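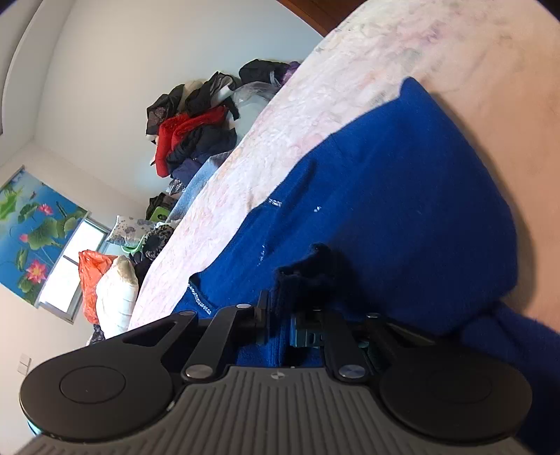
Teaching by Hand – Project Report, Group 4
Supervisor: Birgit Heitmann
Handed in Jan 8, 2018

1. What we wanted to do

Show a robot how to fold clothes without writing code for every fold. Somebody does the task by hand with a gripper tool, the camera on the tool records it, and later a model tries to copy the movements. Our first proposal had pants and towels in it too. We dropped towels because the other group had them, and pants because of time. So sweaters and T-shirts.

Target was 300 demos. We got 248 that were usable. More on that below.

2. By hand or by remote

We tried both. For remote control we had the Tonley arm in the lab with two joysticks. It works but it is slow, and you can't feel anything. Wibisono was the best at it and even he kept dragging the shirt off the table. With the hand-held gripper you just walk up to the clothes and do it. New people got the idea in one session. Also you can take it out of the lab, to a normal bedroom with a normal bed, and that was the main thing Birgit wanted from us.

Downside of hand-held – people move in ways the arm can't follow. Twisting the wrist a lot, leaning way over the bed. We had to throw out takes because of that.

3. Recording

Rules we agreed on after the first bad batch:

Start with the gripper open and the garment in view.
Close slowly. Fast closing blurs the picture and the tracking gets lost.
One grasp, one move, let go. No re-gripping in the middle of a take.
Don't tidy the room first. We wanted backgrounds with stuff in them.
Say the take number out loud before you start.

The last one got forgotten alot. Matching files to the log took a whole evening.

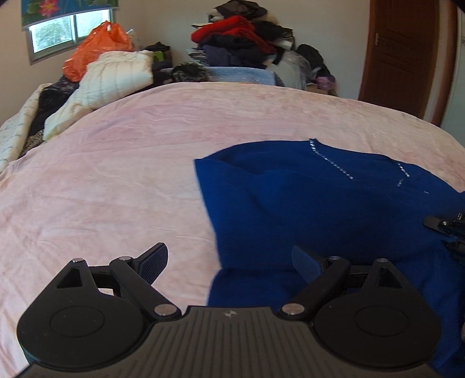

Knits were harder than we planned for. A T-shirt lies flat and you pinch the edge. A sweater bunches up, and when you pinch a thick fold you get two layers or three and you can't really tell which from the camera. We started writing "layers?" in the log next to those takes. Dark blue and black were bad for the same reason, the folds go almost black and the edge is hard to find. Beads and sparkly bits helped some, they give the tracker something to hold on to. Plain bedding did not help at all.

A bed is also softer than a table. Push down and the surface gives, so the height of the grasp is different every time. We only noticed this when we plotted it.

4. Processing

Everything went through Fluveso, the script set we inherited from last year. It cuts the takes, works out the path of the gripper and marks open/close. It failed on takes longer than 500 frames and we never found out why. Workaround: cut long takes in two by hand. Ugly but ok.

Of the 248, we used 200 for training and kept the rest for checking.

5. Results

Grasping an edge: good on T-shirts, so-so on sweaters. The model goes to the right area but closes too early. Folding a sleeve in: works on the table in the lab, not on the bed yet. Full fold start to finish: no. We have a few runs that look nice on video but we would not call them working.

Joystick demos mixed in with hand demos made it worse. Different speeds, probably. We took them out agian and did not have time to test a slowed-down version.

6. Next

More knits, lighter colors. A second person holding a second gripper, so we get two-handed folds. Dillby (the small mobile base) is supposed to be free in June and then the arm could go to the bed for real. Log sheet needs a column for fabric type – right now it is all in the comments and half of that is unreadable.

Raw takes and the log are on the group drive, folder "knits_final2". Not "knits_final", that one has the wrong time stamps.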